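Mar 9, 2024 – Bench notes, head camera and the Pranden hand

Second try at writing this up, the first one was on the back of a parts list and I can't read half of it.
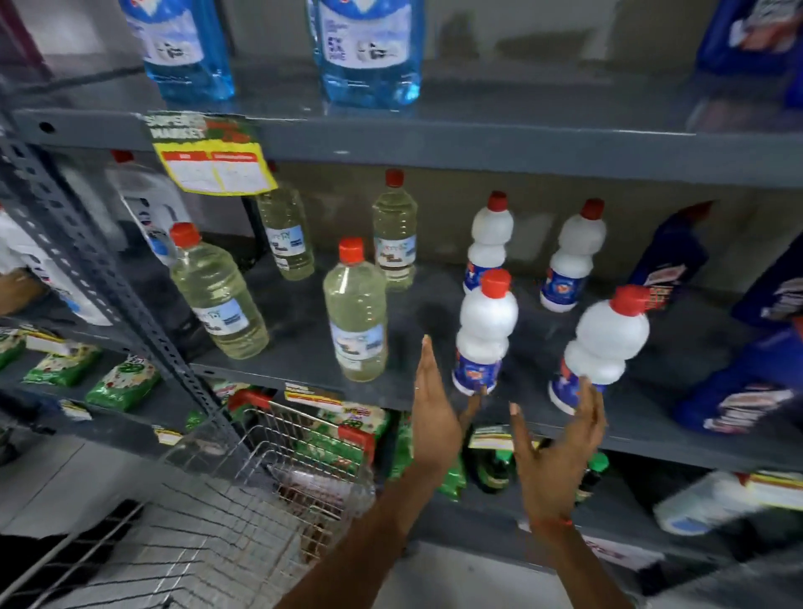 So the question all week has been whether the new Stevine camera is worth swapping in for the old one before we touch the grippers again. My answer tonight is yes, mostly, with one complaint about the lens that I'll get to. The old camera had such a narrow view that you'd lose one hand the second the other one went for something off to the side. With the Stevine I can keep both hands and the shelf edge in view at the same time, even when the reach is right up against the products, and that's the part that matters for matching hand poses to what the Pranden fingers can do.

Went through 149 clips from the store shelves (cleaning aisle only, I'm leaving the food for later). Tracking on the open hand is great when it's upright with the fingers spread. It gets shaky once the fingertips meet a white bottle – white plastic, bright light, not much edge to hang on to. The clear bottles with the pale yellow-green liquid were better than I feared! The red caps help a ton. I ended up using the caps as anchor points for the whole row and the pose estimate settled right down.

Lens complaint: straight things lean. Shelf posts come out slanted near the sides and the depth guess goes off with them. I ran the Ramasamy correction over everything and it fixed most of the bending but it also trims the corners, and the corners are where the basket and the low shelf stuff live. Going to try it at half strength on Monday.

Now the grippers. We have 2 on the bench, the Pranden three-finger and the Nullalness parallel jaw, both on the same arm with the same controller settings so I can't blame the controller this time. I set up bottles in two rows of two, close together, and asked for the front right one.

Nullalness jaw: simple, strong, fast. Also too fat. The jaws need clearance on both sides and in a tight row there just isn't any, so it shoved the neighbor over before it closed. Did fine once I spread the bottles out, but who stocks a shelf like that? Coming in at the cap from above works if the shelf above is high enough (on our mockup it's not, I scraped a knuckle plate finding out).

Pranden: slower, and the cable strain relief is still junk, but it slides one finger in behind the waist of the bottle and pulls forward a bit before it grips. That's pretty close to what people do in the clips, low on the bottle with the fingers wide. It dropped 3 full bottles, all of them when I had grip force at the factory number. Bumped it up a notch and no drops after that. Empty bottles squish at that setting though, so we need the force to ramp.

Log for the combined run is 1,132 lines long and most of it is the same timeout warning from the wrist encoder. Need to quiet that down before anyone else tries to read it.

To do: new strain relief, half-strength correction, ramped force on the Pranden, and put the Nullalness back with the narrow pads if they show up. Also wipe down the bench, there's blue cleaner all over the left side and it's gotten into the tape.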